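4 Preparing the table and the first slow run

This section is for members who have finished Section 3 (mounting the arm and connecting the control box). The arm must already stand on its base, with all base screws tightened. If you have moved the base after Section 3, go back and repeat the level check before you continue.

You will need: the key for the control box, the tray with the toy kitchen, a roll of soft hook-and-loop straps, a pencil, and the cell notebook. Reserve the cell for the whole evening. The first time takes long, and it is better not to hurry at the end.

CAUTION: Keep the emergency stop in your hand or directly beside your hand during all of Section 4. It must never lie on the table with the objects.

4.1 Before power

1. Clean the table with a dry cloth. Do not use spray cleaner near the arm joints.

2. Look under the table and check that the clamps are closed. If one clamp turns by hand, tighten it with the long key.

3. Check that no jacket, bag or chair is inside the reach of the arm. The reach is marked with tape on the floor. At Skovivden the tape gets damaged by the carts, so please put new tape when you see a gap.

4. Move the first joint by hand, slowly, to the left and to the right. It should feel heavy but even. A hard point in the movement means a cable is caught somewhere, and you must find it before you switch on.

5. Write the date and your name in the notebook. Write also which gripper fingers are mounted.

4.2 Placing the objects

We use toy dishes and toy food because they are light and they survive a fall. The recipe file in Zelta is called "kitchen_small". It expects the big things to be near their usual places, but the small things can be anywhere that the fingers can reach.

1. Put the oven first. Push it slowly until it stands at the pencil line on its side of the table.

2. Put the round plate and lay the ketchup bottle over it. The bottle should be diagonal and not roll when you tap the table.

3. Put the small blue bowl next to the plate, with the orange fruit inside.

4. Put the oval dish on the other side of the bowl.

5. Place the cup and the bananas in the middle. Leave free space between them, at least the width of the open gripper.

6. Make a picture of the table from your own side and keep it until the run is finished. When something has moved, you can put it back without discussion.

NOTE: The holes in the table are from the old fixtures. They do no harm to the run, but small screws like to disappear in them. Keep loose hardware in the tin.

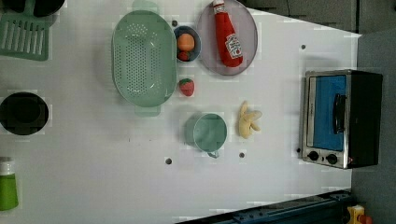
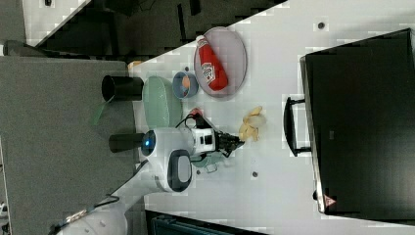
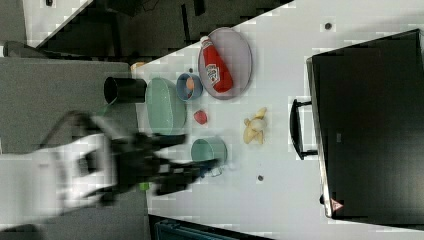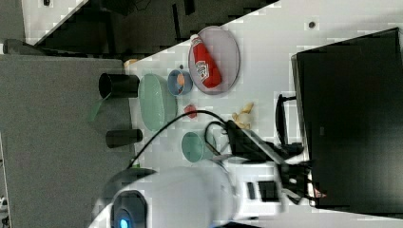

The length of free cable at the wrist is the setting which most members get wrong on the first evening. With too little, the cable pulls when the last joint turns, and the arm stops with error 14. With too much, the cable lies down on the objects and takes them along. Look at the last picture: the black cable goes in a wide curve over the table to the left edge, and it also loops over the cup, which lies on its side. Such a curve is permitted for slow movements only. For the normal speed, follow 4.3 until the curve stays above the highest object.

4.3 Adjusting the cable

1. Switch on the control box and wait for the blue light on the arm. Do not touch the arm while the box is starting.

2. In Zelta, choose Manual, then Wrist only. Set the speed to 3 percent.

3. Turn the wrist to its left limit. Watch the cable and not the screen. A second person can read the screen for you.

4. If the cable becomes tight, stop, open the strap nearest to the gripper and give a little more length. Close the strap again before the next movement.

5. Turn the wrist to its right limit and do the same.

6. Lower the gripper to the cup position with the fingers open. The cable may not touch any object now. If it touches, take back some length at the second strap - never at the first one, where the plug sits.

CAUTION: Do not use cable ties in place of the straps. They cut into the jacket when the arm folds.

4.4 First slow run

1. Load "kitchen_small" and press Check. The program compares the recipe with the arm settings. If it reports that the tool is unknown, choose the Bullgate fingers from the list and press Check again.

2. Leave the speed at 3 percent and press Run. The arm goes first to the waiting position and stays there until you confirm.

3. Confirm. Let the arm make the complete approach to the cup, but press Pause before the fingers close.

4. Look at the fingers from the front and from the side. The cup must be in the middle between them. If it is not, move the cup by hand with the arm paused, and press Continue.

5. Let the fingers close. The force value should stay under 491. A higher value means that the fingers meet the table or the handle of the cup.

6. Repeat with the bananas. They are softer and the value will be lower.

7. When both objects work, you may increase the speed step by step. Do not go higher than the limit written on the cell door.

NOTE: If the cup falls during the run, press Pause and set it up again. It is not necessary to restart the recipe.

4.5 After the run

Send the arm to the parking position and wait until it does not move anymore. Switch off the box, take out the key and hang it back. Put the toys in their tray. In the notebook, write the highest force value and every change you made at the straps, even a small one. The straps should be replaced after 1000 runs, and Ute Wendt keeps the new ones in the cupboard by the door.

If the arm makes a knocking sound while parking, leave it switched off and put the red card on the box. Continue with Section 5 only when the card has been removed.

Text revised 13 Dec 2020, U. Wendt

Related pages
Section 3: Mounting the arm and connecting the control box
Section 5: Recording your own recipe in Zelta
Changing the Bullgate fingers
El Ouafi power supply: fuse list
Skovivden workshop: reserving the robot cell
Error numbers and what to do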